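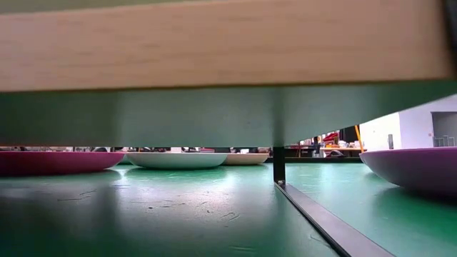 *Plates out on the green table, below the wooden plank.*

**Kitchen notes, Tue 13 June**

The dish sort at Skulolholm is about half done. Zubaida Gilani has been working through the shared crockery since the spring supper, and the last cupboard was emptied on Sunday. The inventory from October listed 300 pieces. Seventeen of those were chipped badly enough to throw out, and the rest are being kept, moved or passed on to the hall at Bralitz.

The plates come first, then the bowls. Serving dishes can wait until the lower cupboard has its new hinges. If you borrowed anything for a party, bring it back to the kitchen before the end of the month and leave it on the draining rack. Please wash it first.

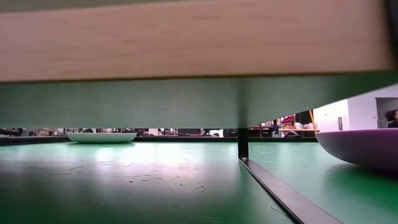
*A shallow white bowl on the green tabletop.*

Bowls will go on the low shelf by the window from now on, with the shallow ones in front. People kept stacking them inside the mixing bowls, and the top ones slid off whenever the door was opened. The Cloutier rack has been moved to the pantry for baking trays.

For plates, the plan is to stack by size and stop worrying about color. We tried sorting by color last year and it lasted a week. Large plates go at the bottom and smaller ones on top, no more than eight to a pile.

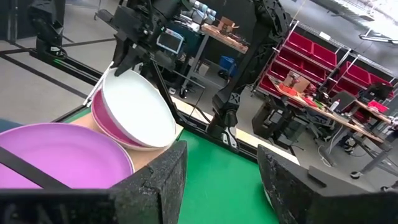

If a pile leans, take it down and start over. A plate with a different rim will not sit flat in the middle of a stack, so put the odd ones on top or give them their own pile. Two plates that are stuck together should be left in warm water for a few minutes. Do not pry them apart with a knife.

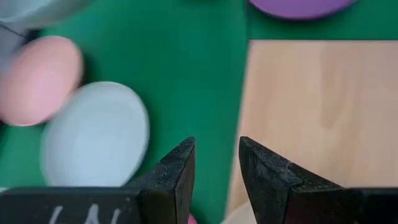 The work table is staying where it is. There was a request to swap it for the one in the Dedow room, but that one is too narrow for sorting. The green top leaves enough space to lay plates out singly, as with the purple one and the pale bluish-white one, and a light wooden board can lie on it as well. Please clear it when you finish so the next person can start.

The next sorting evening begins at seven. Bring a dish towel. The kitchen door code is still 2664.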